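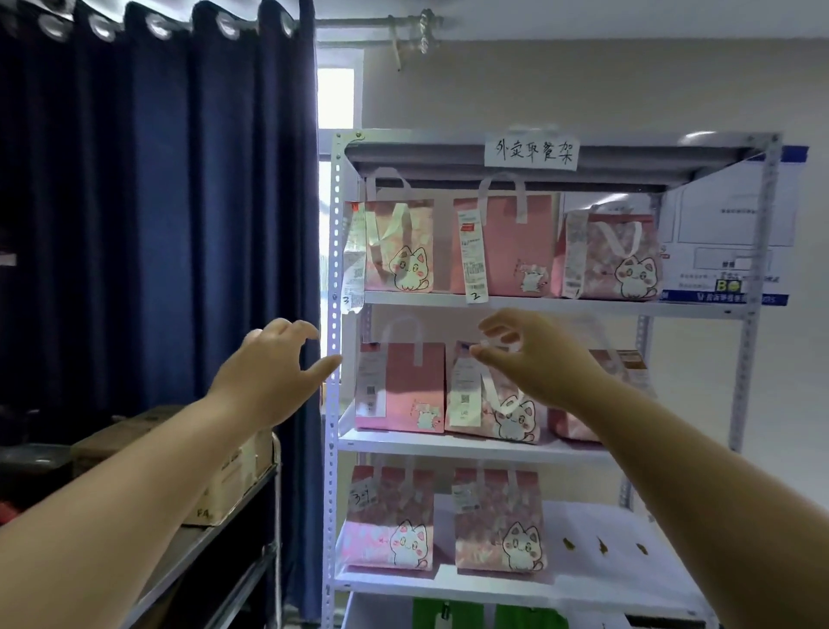 Häufige Fragen zum Greifervergleich Flallirari / Latar

Warum vergleichen Sie die Greifer an Abholtüten und nicht an Kartons?
Kartons beherrschen beide Modelle, der Flallirari mit zwei Fingern ebenso wie der Latar mit drei. Schwierig sind weiche Tragetaschen mit Schlaufen. Im Abholregal stehen rosa Tüten mit Katzenmotiv dicht nebeneinander, der Bestellbeleg hängt teils über die Regalkante. Eine Hand fasst den Henkel zwischen den Fingern, und diesen Griff geben wir beiden Greifern vor.

Wie viele Versuche liegen vor?
Insgesamt 1.391, davon 201 mit der neuen Fingerbeschichtung. Die Versuche mit Beschichtung werten wir getrennt aus.

Welcher Arm und welche Steuerung werden verwendet?
In beiden Fällen derselbe Arm mit 6 Achsen und die Steuerung von Van Dijk. Der Wechsel des Greifers dauert 14 Minuten, Kalibrierung eingeschlossen. 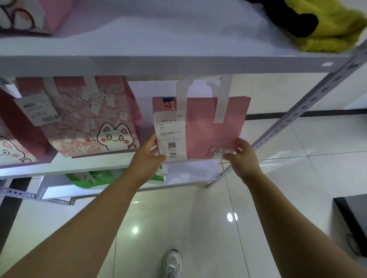
Muss der Beleg lesbar bleiben?
Ja. Ein Versuch gilt nur dann als bestanden, wenn die Kopfkamera die Nummer nach dem Greifen erfassen kann. Auf dem Beleg von Luckin Coffee steht die 366 direkt unter dem QR-Code. Eine Hand hält das Papier am linken Rand, die andere die Tüte an der unteren Ecke. Für den einzelnen Arm ist das nicht nachzustellen - er darf deshalb nur am Henkel ansetzen.

Welcher Greifer schneidet besser ab?
Der Latar verliert seltener einen Henkel, braucht aber mehr Platz zwischen den Tüten. Bei engem Regal empfehlen wir den Flallirari.

Wann folgen weitere Ergebnisse?
Die Reihe mit zwei Armen beginnt im Oktober in Trostside. Fragen dazu beantwortet Amancay Pereyra.

Stand: 24. Juli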